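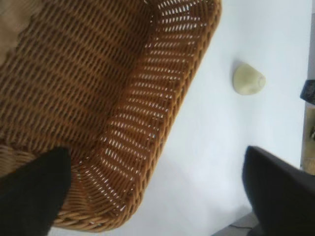

About Veltthorpe

Veltthorpe sells baskets. We have looked into selling other things, and one March we even tried a candle, but people kept asking if it came with a basket.

The shop opened on Gevton Street in Namley with 6 styles and a sign that was spelled wrong for most of the first summer. The sign got fixed. The styles have multiplied, mainly because customers will measure a shelf, come in, and want the one size we don't have. Bread baskets, mail baskets, baskets for the remote controls, deep ones for blankets, shallow ones for whatever lands by the front door. Most are woven, either natural or synthetic. The natural ones smell nicer. The synthetic ones forgive you for leaving them on the porch.

We are fussy about corners. Any weave looks good in the middle, where it has nothing to do but go over and under. Corners are where a basket gives up, so we press on them, hang weight off them and generally treat them the way a family of five would. If one starts to unravel inside two weeks, the whole style goes back to the supplier. We have made a few suppliers quite tired.

The Núñez line is our own, a plain rectangle with a rounded rim, in three sizes that nest. They nest in one order only – people do write in about this.

Repairs are done at the counter on Wednesdays. A loose strand is free. A chewed rim is not, and we will ask after the dog. Allow up to six days if we have to match a color, longer if the color was ever described to us as "sort of toast."

Parking is behind the building. Bring the shelf measurements.

Last updated: 2023-07-19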